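3. What People Do With the Last Page

3.1 Background

The study of instruction sheets has mostly been the study of the first page. This makes sense, in that the first page is the one people look at. Earlier work on assembly leaflets, appliance booklets and the folded slips that come with medicine has given us a fairly good picture of how readers enter a document: quickly, in a bad mood, and usually after something has already gone wrong. We know much less about how they leave it. The last page of a household instruction sheet tends to hold the warranty terms, a list of spare parts, a phone number with limited hours, and a sentence thanking the buyer for a choice the buyer may by then regret. Our interest in this section is in that page and in what happens to it.

We take up three of the sheet collections introduced in Section 2. The Trinitz set covers shelving and small cabinets, the Flistel set covers lamps and other lighting, and the Sitompul set is a mixed bag of kitchen goods whose sheets were translated, by the look of them, more than once. All three were gathered from households that agreed to hand over whatever was in the drawer. Every household had a drawer. We had planned a screening question to find out which homes kept their instructions in one place, and dropped it after the pilot, when the question produced only puzzled looks and the location of the drawer.

3.2 Materials

The full collection runs to almost 2,000 sheets. Of these, 864 still had a last page that could be read. The rest had lost it to tearing, to spills, or to use as scrap paper, and we return to the scrap paper below. Sheets were sorted by product family and then by condition, using the six-point scale described in our earlier report. A score of one means the page was as it left the factory. A score of six means that we could tell it had been a page.

Two coders scored each sheet separately. Agreement was high at both ends of the scale and poor in the middle, where the line between "creased" and "heavily creased" gave rise to a longer discussion than either coder would like to see in print. Disagreements were settled by a third reader, who had not been told what the study was about and by the end said she preferred it that way.

We did not score handwriting for neatness. We did record whether any was present, what sort it was (a number, a word, a drawing, a shopping list), and whether it had any connection with the product. Pen and pencil were treated alike. Crayon was given its own code, which was a wise decision taken early.

One limit of the material should be stated plainly. A household that throws its sheets away at once has nothing in the drawer for us to collect, so our sample leans toward people who keep things. We suspect it also leans toward people who keep things and don't look at them again, but the method can't separate those two groups, and in conversation neither could most of the respondents.

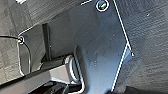

Figure 6. Flat panel with white edges and a round fastener near the top.

3.3 Marks and their meaning

The most common mark on a last page was a phone number that did not belong to the manufacturer. Respondents could sometimes say whose it was. More often they studied it for a while and offered a guess, and in several interviews this led to a call being placed on the spot, which our consent form had not foreseen. We have since revised the form.

Next came sums. The blank space under the warranty terms seems to invite arithmetic, and we found household budgets, paint quantities, and what looks like the running score of a long card game on the back of a Flistel lamp sheet. The sums were seldom related to the product. Where they were, they tended to be sad: a price, a delivery charge, and the two added together and underlined.

Marks aimed at the text itself were rare, but they are the ones we find most useful. Readers of the Trinitz sheets circled part numbers, put question marks beside diagrams, and now and then corrected the drawings. The corrections were good. One reader had redrawn the final step with the door hung on the other side and written "NO, LIKE THIS" beneath it. We showed this page to the coders, who agreed with the reader. A condition scale has no place to record that the reader was right, and we think a future version should.

The Sitompul sheets drew a different kind of comment. Here readers wrote over the wording, replacing a phrase like "please to avoid the full water" with "don't overfill." These rewrites were nearly always shorter than the printed line. Taken together they come close to a usable booklet, produced free of charge by people who were trying to boil an egg.

3.4 Keeping and finding

We asked each respondent to find the sheet for one named product while an interviewer waited. The task was meant to be brief. Most people began with confidence, went directly to the drawer, and then slowed down a great deal. Searching was rarely by title. People looked for a color, a fold, or a remembered stain — "it's the one with the coffee on it" — and they were usually correct about the stain even when they were wrong about which product it went with.

This suggests that damage, which manufacturers would presumably like to prevent, does some of the work of a filing system. A drawer full of clean sheets was harder to search than a drawer full of ruined ones. In the cleanest drawer we met, the owner had placed every sheet in a clear sleeve, and had sorted the sleeves by date of purchase. She could not find the toaster. She knew when she had bought the microwave, and she knew that the toaster came later, but it had been a gift.

When a sheet was found, we asked whether it had been used since the product was first set up. The usual answer was no, followed by a defense of keeping it. Respondents spoke of selling the item one day, of passing it on to a relative, or of the battery cover, which came up so often and with so little prompting that we gave it a heading in the interview notes. Several people had kept the sheet long after the product itself had gone. When this was pointed out, they looked at the sheet, agreed that it was no use to anyone, and put it back in the drawer.

3.5 The Zendel booklet as a test case

To see whether a better last page would be treated any better, we worked from the booklet for the Zendel floor fan and made a second version of it. The original closes with warranty terms in small type. Ours moved the terms inside and gave the last page over to the three things respondents said they looked for: how to take the cover off, how to clean the blades, and what to do about the noise. Half of the households in the July follow-up were given each version, along with the fan.

Both versions were in the drawer when we returned. The revised page had been read a little more, going by the interviews, and had been written on a little less, going by the pages. We had expected the first result. The second came as a mild disappointment to the coders, who had grown fond of the handwriting. Several respondents with the revised booklet mentioned that there was no longer any room for it. One had solved the problem by writing on the box.

The noise, we should add, was not affected by either version.

We can't say from this whether the blank part of a last page should be counted as wasted space or as a feature that the makers have been supplying by accident. Section 4 looks at the question from the side of the printers, who charge for the page in either case.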